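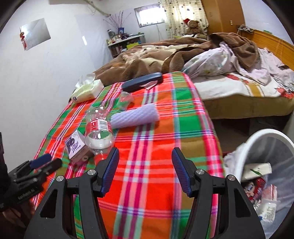 I spent most of an afternoon in June learning to pick things up. I've been picking things up all my life, so I thought I'd be quite good at it, but doing it for a robot is another matter and I was slow, clumsy and (according to my teacher) far too fond of showing off.

The teacher was Fereshteh Abbasi, who runs home recordings for Flarnholm, the little robotics outfit in Bromton that some of you will remember from the open evening. They've now started collecting tidying-up lessons in ordinary bedrooms, kitchens and hallways across the town, and they want more people to join in. That's the news, really. The rest of this is me telling you what it's like.

You hold a gripper, a black thing with two fingers and a dark blue pad on the inside of each, and you do the job with that instead of with your hand. A camera rides along on it and records what the gripper does. Later on, the recordings are used to train a robot arm that has the same sort of fingers, so it gets shown the job from more or less where its own hand would be. No typing, no programming. You just tidy.

The jobs are as dull as you'd hope. A plaid blanket across the foot of a bed, and on it a plastic water bottle lying on its side, a small cardboard box, a glasses case, a tissue box, a little clear cup, a ribbed foam cylinder. The sort of stuff that gathers on any bed if you leave it alone for a morning! You choose something, close the fingers on it, lift it, put it where the card tells you and let go. Then you muddle everything up and go again.

My first go at a bottle was hopeless. I went in fast and at an angle, the way I'd grab one at home, and it rolled off towards the pillow. Fereshteh didn't mind a bit. She said a fumble is worth keeping as long as you carry on and sort it out, as the robot is going to fumble too and had better see how somebody gets out of it. What she does mind is people cheating with their spare hand. I did that twice without noticing.

Cups are the worst, if you ask me. They're light, they skid, and if you squeeze too hard they pop out sideways. Soft things are lovely by comparison and I could have moved tissues all day. A glasses case is somewhere in the middle — easy enough to hold, but you've got to come at it the right way round or the fingers just slide over the top.

I asked why they don't do all this in the workshop, where there's a perfectly good table. They did, for a long while. The trouble was that the arm got very good at that table and went to pieces in the first real bedroom it met, what with the patterned blankets and the daylight coming in from odd places. So now the rule is that you don't tidy up before the recording team comes round. Leave the bin full, leave the bedding in a heap, leave the teddy where it is. I've never had a visitor ask me for that before.

Flarnholm has 1606 recordings in the bag so far, and each new home is asked for 300 over a few visits. That sounds like a lot, and my wrist thought so too, but a single pick is over in moments and you get into a rhythm. There's tea. We talked all the way through, and the sound isn't kept, so you can grumble as much as you like.

There's a second way of teaching it as well, which I had a quick try at back in the workshop. You sit with a pair of handles and steer the real arm from across the room. It's good fun but I found it much harder, as there's a tiny delay and you can't feel what you've got hold of. Frerichs, the firm lending them the arm, would like more of those sessions, and they'll be running at the Troltdale site from 6 in the evening for people who are out at work all day.

If you fancy it, drop in at the Bromton workshop and ask for Fereshteh. You don't need to know anything about robots. You get to see your own recordings before they're used and you can have any of them taken out, and she'll come and look at your rooms first so you can agree what's in and what's out. I've put my kitchen down for next month, and I've been told very firmly to leave the washing-up.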